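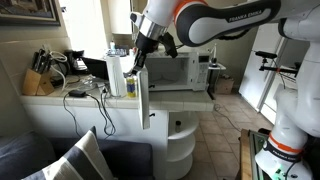
Speaker notes: What the arm changed at Fulura
Kazimír Oravec, Wendus
21 February 2025

12 shares · 3 comments

Opening. Leave the first slide up while people find seats. Say who I am: I look after kitchen and support staff for Wendus, and I've been on the floor at Fulura from the start. I'm not an engineer. If anyone wants torque figures, Weronika Duda is in the second row and will be happy to talk at the break.

Start with the job as it was. Meals came up chilled, staff heated them, plated them, took them through. Five people on a shift. The heating was the part everyone complained about, mainly because you couldn't leave it. You stood at the microwave, opened the door, put a tray in, closed the door, pressed the buttons, and did it again. If a resident called out, you went, and the queue of trays sat there.

Point at the slide. Franka arm, black gripper, an ordinary white microwave with a door that drops down towards you. Stress ordinary. We didn't buy a special one. Buttons on the right, small display, same as most people have at home.

Pause here and ask who has one with a door that opens sideways. (Usually most of the room.) Then explain that the door was the first long argument. A person opens it without thinking. For the arm we had to settle where the fingers go, how far down the door comes, and who is allowed to stand in front of it. The last one was a staffing question and it took longest.

What changed for staff. Go slowly, this is the bit people came for.

Shifts. Still five people. I said at the first meeting that no hours would be cut in the first year and I put it in writing. If you're planning something similar, do that before the crate arrives. We did it a week after, and that was a bad week.

Tasks. Heating moved to the arm for the evening meal only. Lunch is still done by hand. Someone loads the trays, someone checks the temperature with a probe before anything is served, and that check stays with a person. Staff asked for that and I agreed.

Noise and space. The counter is a working counter. Paper towels, knife block, bottles over by the window. In the old layout you could lean across for any of it. Now you wait for the arm to stop, or you go without. Two of the cooks moved their own prep to the far bench and have stayed there. I didn't plan for that and I should have. They used to talk to each other over the microwave and now they don't, or not as much.

Cables. Mention the black ones hanging over the front of the cabinet. Lemska, who did our safety walk, raised them in the first report. My advice is to ask the cleaners about cables before the installers leave, as they are the ones who mop there.

Training. We ran four sessions. The first was too long and too much of it was about software. The later ones were better: how to stop it, how to restart it, what to do when a tray is crooked. Stopping it should be practised by everyone, including relief staff. We missed relief staff the first time round.

Pay. Someone will ask. Two people now have a higher grade for looking after the cell. The others don't, and one of them has told me plainly she thinks that's unfair, given that she clears the same faults when the other two are off. She has a point. It goes to review in April.

Laskowska site, if there's time. They looked at the same setup and said no. Their kitchen is narrower and the staff voted against it, seven to two. Don't present this as a failure. They changed the tray trolley instead and are pleased with it.

What I'd do differently: talk to the cooks about the bench, cover relief staff in session one, sort the pay grade before go-live. Read these straight out, no jokes.

Questions. Allow nine minutes. If it goes to vendors or prices, pass to Weronika. Leave the microphone with the front row and remind them to switch it on.

3 comments · Share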